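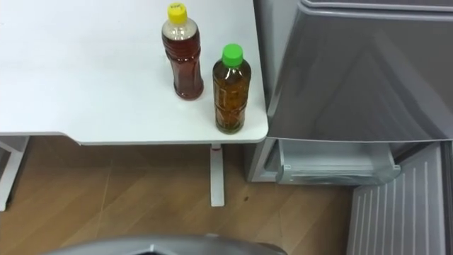 Prisden is a small company which collects examples for robots that learn by being shown. Our customers build the learning system, and we prepare the demonstrations it is trained on. Most of our tasks come from the kitchen, as this is where people first ask for help. A bottle task, for instance, begins with two bottles standing on a white table beside the refrigerator, one with a yellow cap and one with a green cap, and the drawer pulled out. We keep the objects ordinary and buy them in the shop on the corner.

By Brenda Mansilla
Updated in August

How we work

Every task is first written down in plain sentences by Aleksandra Bielecka. She decides where the objects may stand, what counts as finished, and what must be changed between one example and the next. Then an operator guides the robot through the task, again and again, with small differences in position and in speed.

A new task starts with a trial set of 100 examples. The customer trains on this set and tells us what is missing. Only after that do we continue to the full order, which is usually 500 or 1,000 examples. Our last kitchen order, under the project name Jokura, was delivered with 941 accepted examples from 1,000 recorded.

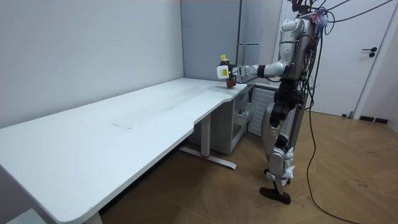 The remaining 59 were not thrown away. We deliver them in a separate folder with a short note on each one, for example "grasp too high" or "operator stopped". Some customers never open this folder – others ask for it before anything else.

Who we are

Gervasio Navarrete founded the company and still reviews examples every Monday morning. Ulises Medina trains the operators. A new operator practices with him for two weeks before any of the recordings are kept. Sebastián Insaurralde takes care of the data format and answers technical questions, often on the same day.

We are glad to receive visitors, but please write to us first – the rooms are small.

Contact | © Prisden | Back to top

This site uses cookies to remember your language. Accept | Settings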